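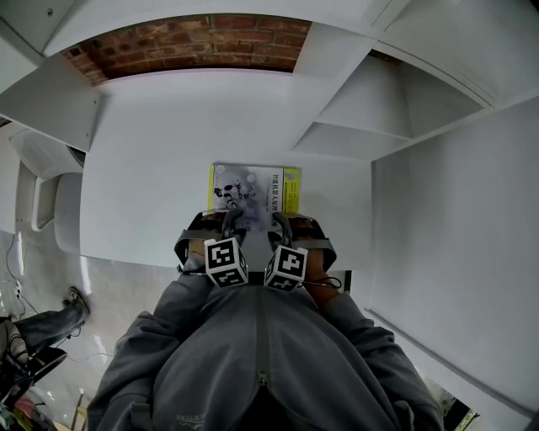 请输入关键词 搜索 热门搜索:机械臂 开放日 夹爪

用手教机器:在 Futard 开放日听栾小蕙谈数据采集

1月 文/Saqib Jatoi

我到 Futard 的时候是下午两点,比约定的时间早了一些。前台的同事给我一张参观贴纸,让我贴在衣服上,并且说栾工正在给前一批参观者讲夹爪,可以直接进去听。我于是就站在后排听了。

栾小蕙在 Futard 负责数据采集,这一组的工作,是让人拿着夹爪完成日常的小动作,把动作记录下来,再用这些记录去训练机械臂。她说话的速度比较快,讲到细节的时候会慢下来。我的中文听力在快的时候有一点吃力,所以这次采访我录了音,回去以后又听了两遍。下面引号里的话都来自录音,只删去了一些重复的词。

我先问她,为什么开放日要安排这样一个看起来不太像机器人的项目。很多参观者,包括我自己,来之前想看的是会走路的机器。

“会走路的当然好看。”她说,“可是参观的人看完走路,回家跟孩子讲的也是走路。我希望他们能带回去一个问题,就是机器的手是跟谁学的。这个问题用嘴讲,讲半天,听的人点头,心里是空的。你把夹爪放到他手里,让他去翻一本书,一分钟他就懂了,因为他翻不起来。”

我也试了。他们给我的任务是用两只夹爪把一本平放在桌上的书拿起来。我每天都要拿书,从来没有想过这件事分几步。可是拿着夹爪的时候,我的手指没有办法伸到书的下面去,夹爪的指头又比我的手指厚,碰到书的下边,书就向前滑。我推了几次,书走得越来越远,最后我只好弯腰去够它。栾小蕙在旁边看着,没有帮忙。

“大家第一次都是往前推的。”她后来对我说,“你的手知道书会滑,所以平时你的另外一只手早就在那边挡着了,你自己不知道。换了夹爪以后,两只手忘了商量。我们要采的东西,有一大半就是两只手怎么商量。”

我很喜欢“商量”这个词,当时就写在本子上了。

她让我再试一次,这一次用左边的夹爪轻轻按住书,用右边的去找书的角。我按得太重,书不动了,角也抬不起来。再轻一点,角起来了,又掉下去。到我终于把书夹住的时候,我的肩膀已经有点酸。我问她,采集员一天要做多少次。

“看任务。拿书这个任务,我们上一轮录了400条,两个人分着做,一人200条,不是一天做完的。”她说,“一个人连续做久了,动作会变形。他会开始偷懒,会找一条最省力的路,每一次都一模一样。一模一样对我们没有用处。”

我请她解释这一点,因为我本来以为,机器学习需要的就是标准的动作。

她想了一下。“你教小朋友写字,可以每次都写得一样。可是机器去了别人家里,书不会每次都放在同一个位置。书可能歪着,可能靠着杯子,可能一半在桌子外面。如果我们的采集员永远把书摆正再开始,机器就只会拿摆正的书。所以我们每录一条,都要动一下书,有时候连桌子上别的东西也动一下。采集员最烦的就是这个,他说刚刚摆好你又弄乱。”

参观者当中有一位先生问,那么400条都能用吗。栾小蕙说不能,这一轮里有135条没有进训练。她马上又补充说,没有进训练的也都留着,存在另外的地方,并且每一条都写了原因。原因有很多种:方块标记被袖子挡住了,线碰到了书,采集员中间停下来跟人说话,或者开始的时候夹爪没有在规定的位置。

“袖子这件事情我讲过很多遍。”她说,“冬天来的人穿得厚,外套的袖口宽,手一转,袖口就盖过来了。标记看不见,我们就不知道夹爪在哪里,这一段就断了。以后我可能要准备一些松紧带。”

夹爪上面的白色方块,每一面都印着黑色的图案,是用来确定位置的。摄像头看见图案,软件就可以算出夹爪在空间里的位置和方向。这个软件他们内部叫 Malik。我问这个名字有什么意思,她说是以前的同事取的,那位同事已经离开公司,没有留下说明。整套手持采集的工具叫 Nundum,这个名字的来历倒是有人知道,意思是“还没有”。“因为那时候领导每次来问做好了没有,我们都说还没有。”她说完自己笑了。

我把话题转到夹爪的指垫。我在试的时候注意到,指垫的表面有很密的小坑,摸上去像橡胶。我问她,表面的纹理是不是很重要。

“重要,也麻烦。”她说,“太光,书皮会滑。太黏,放下的时候书跟着手走。人放下一本书,手一松就好了,没有人想过‘松’也是一个动作。我们早期的记录里,‘松’这一段做得很粗,采集员觉得任务已经完成,手很快就拿开了。结果机器学会了一个坏习惯,书还没有放稳,它就急着走。”

“后来怎么改的?”

“改得很土。规定放下以后,夹爪要在原来的地方张开,停一停,再往上抬。采集员一开始不习惯,觉得自己像在演戏。现在新人来,第一天就练这个停一停。” 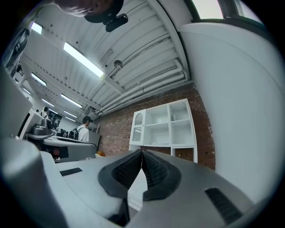
从手持夹爪的位置看开放日现场,近处是两片黑色指垫

讲到这里,下一批参观者进来了,房间里的声音变大,我们就走到砖墙那一边继续谈。她顺手把一只夹爪也带了过来,在谈话中间常常拿起来比一下,又放下。

我问她,工程师自己也做采集吗。

“必须做。我们组的规定,写处理程序的人每一个新任务都要先录一遍。”她说,“坐在电脑前面看数据,你看到一段轨迹抖动,会想是算法不好,就去改算法。自己拿过夹爪的人会知道,那是手酸了。手酸应该休息,改什么算法呢。”

她讲了一个自己的例子。有一次任务是把杯子从架子上拿下来。她看记录,发现好几条里面夹爪都要在半空中停一下,位置差不多相同。她花了一个下午找程序的问题,没有找到。第二天她自己去录,手举到那个高度,才发现从那里看过去,灯光正好照到眼睛,人会很自然地停下来眯一下眼。后来他们把桌子换了一个方向。

“这种事情写不进论文。”她说,“写进去审稿人也觉得你在凑字数。可是对我们来讲,换一次桌子的方向,比调一个星期的参数有用。”

我接着问了一个开放日上很多人都会问的问题:用手持的夹爪来采集,和直接遥控机械臂来采集,有什么不同。我知道两种方法都有人在用。

她回答得比较谨慎。她说遥控的好处是,录下来的动作机械臂一定做得到,关节不会超过范围。手持的好处是快,人也比较容易学会,并且可以带到别的地方去,一个包就装得下。坏处是人的手太灵活,会做出机械臂做不到的动作。人可以把手腕转到一个很奇怪的角度,自己一点感觉也没有,可是机械臂到了那个角度就卡住了。

“所以我们录完以后还要筛一遍,看这个动作机械臂能不能走。不能走的就标出来。刚才说的没有进训练的那些,里面也有这一种。采集员听到会不服气,他说我明明拿起来了呀。对,你拿起来了,机器拿不起来。”

我问,采集员会不会慢慢变得像机器。

这个问题她没有马上回答。她把夹爪合上,又打开,然后说:“会有一点。做得久的人,去食堂拿餐盘的时候会先停一下。我们互相看到会笑。但是我不想他们太像。太像的话,就等于机器在教机器了。”

我觉得这句话值得多想,可是旁边有一位家长带着女孩过来,女孩想试一试夹爪,我们的谈话就停了几分钟。女孩大概上小学高年级。栾小蕙先问她平时用哪只手写字,然后帮她把绑带收紧。女孩没有去拿书的角,她把书推到桌子的边上,让书的一部分伸到外面,再从上下两面夹住,一次就拿起来了。

周围有人鼓掌。栾小蕙也很高兴,她对女孩说,这个办法他们的采集员也用,但是是做了很多次以后才想到的。女孩的家长问这个办法算不算作弊。“当然不算,”栾小蕙说,“你在家里拿一张贴在桌面上的纸,不也是先推到桌边吗?”

女孩离开以后,我问她,这样的办法会不会被放进数据里面。

“会。我们现在把拿书分成几种做法,每一种都要有。推到桌边是一种,按住一边抬另一边是一种,两只手从两侧一起夹是一种。书的厚薄也要换。薄的书容易弯,厚的书重。”她告诉我,最重的那一本有600克,采集员都不愿意抽到它。“重的书夹在中间还好,夹在角上就会慢慢转下去。人会马上用另一只手去托,这个‘马上’很难教。”

我想知道,机器学了这些以后,表现怎么样。下午他们安排了机械臂的演示,可是时间在我离开以后,我没有看到,所以这里只能写她说的话。

“在我们自己的桌子上,表现还可以。换一张桌子,就差一点。换一间房间,又差一点。”她说,“我不喜欢报一个成功率的数字,别人听了只记住那个数字。你应该问我在哪里失败。我可以告诉你,光滑的封面最容易失败,还有就是书旁边紧靠着别的东西,它不知道应该先把别的东西移开。它看到书,就只想书。”

“人也常常这样。”我说。

“人会骂自己一句,然后重新来。它不会骂自己,它会把同一个错误再做一遍。”

谈到合作,她提到了 Mitow,这是给他们提供仓库场地的一家公司。Futard 的采集组从去年开始去 Mitow 的仓库录一些动作,主要是把小件的东西放进格子里。她说仓库里最大的困难是地方窄,人拿着夹爪转身的时候会碰到货架,线也容易被钩住。仓库的员工开始时觉得他们很奇怪,一个成年人拿着两个夹子,把同一盒东西放进去又拿出来。

“有一位师傅看了我们半个小时,过来说,你这样放不对,开口要朝外,不然后面的人不好拿。”她说,“我们完全没有想到这一点。我们只想着放进去。他想的是后面还有人要拿出来。那天录的全部重新做了,开口朝外。”

我问她,那位师傅有没有参加采集。她说请过他,他试了一下,觉得夹爪比自己的手慢太多,做了一会儿就还给他们了。不过他后来每次看到他们来,都会走过来检查方向。

我的最后一个问题是关于她自己的。她以前学的是机械设计,为什么会来做这样一份要整天看别人的手的工作。

她说刚开始是临时帮忙,原来的同事请假,她顶替一个月。她那时候觉得采集是最没有技术的部分,把夹爪设计好就可以了。可是在那个月里,她看到自己设计的把手让采集员的手掌磨红了,位置就在一个她特别满意的圆角旁边。“图纸上非常漂亮。”她说。后来她改了把手,加了绑带,再后来就没有回原来的组。

“现在你看到一个人的手,会先看什么?”我问。

“看大拇指。”她没有犹豫,“大拇指紧张,后面的动作都不会好。你刚才就很紧张。”

我看了看自己的大拇指。这时候前台的同事过来叫她,说又有一批人到了,她就把夹爪拿起来,向我点点头,走回桌子那边去了。我收好录音笔,出门的时候是四点二十分。参观贴纸我忘记还了,现在还在我的本子里面。

读者评论

灰鸽子2号:那个推到桌边的小朋友厉害。我在家用厨房的食品夹试了一下拿书,十分钟没成功,被我妈赶出来了。

阿桔:请问这种开放日需要提前预约吗?孩子四年级,能不能进去试夹爪?

Saqib Jatoi 回复 阿桔:我去的时候,参观是分批的,我看到有小学生试用。预约的办法我不太清楚,建议您打电话问 Futard 前台。

慢车:做过两年仓库,开口朝外这个太真实了。新来的人也都不懂,要讲好多遍。

northwind_t:想看没进训练的那些记录都写了什么原因,感觉比成功的有意思。希望作者下次能问得更细一点。另外“手酸应该休息,改什么算法呢”这句我要发给我们组长。

豆沙包:作者中文写得很认真,有几个地方读起来有点硬,不过都看得懂。“两只手忘了商量”这句好。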